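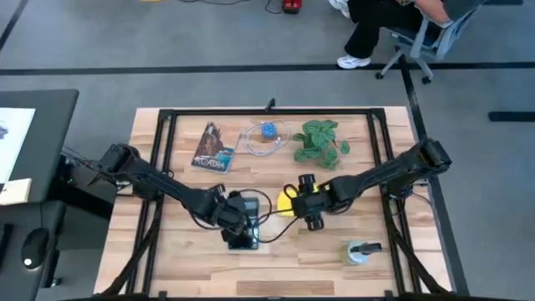

Figure 1. The shared table with the plant, the magazine and the coiled white cable along the far side.

Clearing the Shared Table: A Small Study of Desk Clutter
Student project report, Virnstead
31/12/2019

Why we picked a table

Our group went back and forth for a good while before settling on a topic (at one point we were going to study bicycle parking), and in the end we chose the thing we were all leaning on while we argued. The big wooden table in the Rilden study room gets used from morning to night, and things pile up on it in a way that seems to bother everybody a little and nobody very much. We wanted to know what gets left there, where it ought to live, and whether a few simple habits could keep the top clear enough to work on.

What was on it

We sorted everything by what a person would do with it next, which we found much easier than sorting by size or by owner. The small potted plant, with its lovely rounded leaves patterned in green and silver, we called a stayer. We think it is a watermelon peperomia, though none of us is a gardener and we would be happy to be corrected! The magazine was a reader, meaning something a person might pick up for a few minutes and put down again at whatever angle it lands. The white cable and the small blue round thing resting at the top of its loop went under supplies. The small clear or light-colored cup with the black handle-like thing sticking out of it caused the longest discussion of the whole project, and we finally put it under supplies too.

That left the flat black object and the yellow one nearer the middle of the table. We called these strays. Small things in the middle are the real trouble, in our opinion, as they take up the very spot where you would like to open a notebook.

What we tried

We kept up the new arrangement for 30 days, starting in August. There were 3 rules. Stayers keep to the far side. Supplies go into a Skuvar tray on the shelf by the door. Strays are moved to the Kobzar box at the end of the day, and anything still in the box after 2 weeks goes to the front desk.

How it went

The box worked well from the start, and we were quite proud of it. The tray was harder. Cables went in neatly coiled and came out in a knot, so we added paper ties, which helped until we ran out of them. The magazine never really found a home. We gave it a rack, and it kept coming back to the table, and by the last week we had stopped moving it.

If another group takes this up, we would suggest a deeper tray and a label on the box large enough to read from the door. The plant would also like a saucer.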